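Weekend Front Desk and Room Host, Part-Time
Pulstead Community Workshop, Flernmont

Posted 9 December 2025

Pulstead is looking for a part-time host to cover the front desk and look after our class rooms on weekends. The position is open now and stays posted until it is filled.

We rent rooms by the hour to local groups and run our own evening and weekend classes in sewing, bookbinding, drawing and basic home repair. Most of our visitors live in Flernmont or Lunness. Some have been coming for years and some walk in off the street with questions, and the host is the first person either group talks to.

What you would do

Open the building on Saturday and Sunday mornings and lock up at the end of the day. Check people in for classes, take payments and answer the phone. Set up tables and chairs according to the booking sheet, wipe the tables down between groups, and put supplies back in the storage room. You would also handle changes to bookings in our online calendar and leave a written note for the weekday staff.

The turnaround between bookings is 45 minutes. On a busy Saturday that goes quickly, especially when the large room has to be changed from rows to a square.

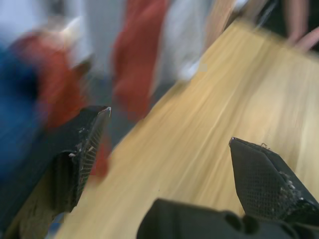 A light wood tabletop at Pulstead.

What we are looking for

You should be comfortable talking with people of all ages and able to lift and move folding tables with a partner. Experience at a front desk, library, store or school is helpful but not required. Basic computer skills are needed -- email, a shared calendar and a card reader. Spanish is a plus. Applicants must be 18 or older.

You do not need to know how to sew or bind books. Staff may take one class per season free of charge if there is an open seat.

Hours and pay

Two shifts a week, Saturday and Sunday, with one weekend off each month. Pay is hourly and is discussed at the interview. Training is paid. We close for one week in July, and that week is unpaid.

Our large room holds 100 people and the small rooms hold far fewer. Larger events are held at the Ekpo Hall next door, which has its own staff.

How to apply

Send a resume and a short letter to Pulstead, 2608 Lunness Road, Flernmont, or drop them off at the front desk during open hours. Please keep the letter under 200 words and tell us when you could start. We will contact applicants we would like to meet -- interviews are held in person and take half an hour. Two references will be requested after the interview.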